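Palen Vanity Top and Backsplash Set
Bathroom collection > Vanity tops > Marble

The Palen set is a marble vanity countertop with a matching backsplash, cut to order for guest bathrooms, hotel rooms and rental apartments. The top comes in beige tones with lighter and darker veining. Slabs vary, and the piece you receive will not match the showroom sample exactly. If the veining matters to you, ask for slab photos before cutting.
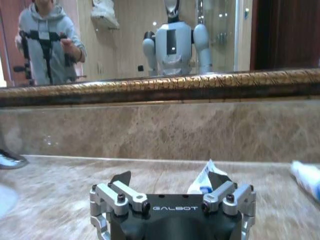 Standard tops are supplied up to 80 inches long in one piece. Longer runs are made in 2 pieces with a joint, which we place away from the sink cutout where the layout allows. The backsplash is cut from the same batch of stone and ships in the same crate.

Mirror
The set is usually ordered with the Issa wall mirror, a wide rectangular mirror in an ornate gold-tone frame with a textured molding. It hangs directly over the backsplash. The frame should be dusted with a dry cloth. Do not spray glass cleaner on it; spray the cloth and wipe the glass only.

The Issa is sold separately. Hanging hardware is in the box, but anchors for tile walls are not.

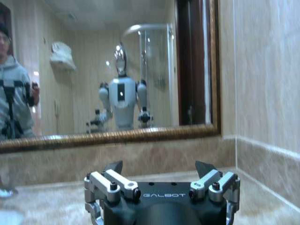
Dumine Stone & Bath, Hospitality Products Department

Fitting against tile
Where the countertop meets a tiled side wall, measure at the front and the back of the counter. Corners are often out of square, and we cut to the sizes given on the order form. Leave a narrow gap at the wall and fill it with sealant in a color close to the grout.

Care
Wipe up soap, toothpaste and cosmetics the same day. Use a neutral cleaner. Vinegar, bleach and scouring powder will mark marble. Apply Iltach stone sealer before first use and again once a year. One bottle covers a standard top with 3 coats.

Ordering
Price for the standard top with backsplash: $1,774. Sink cutout included. Faucet holes are drilled on request and must be marked on the drawing. Orders placed after noon are entered the next working day. Cut stone cannot be returned.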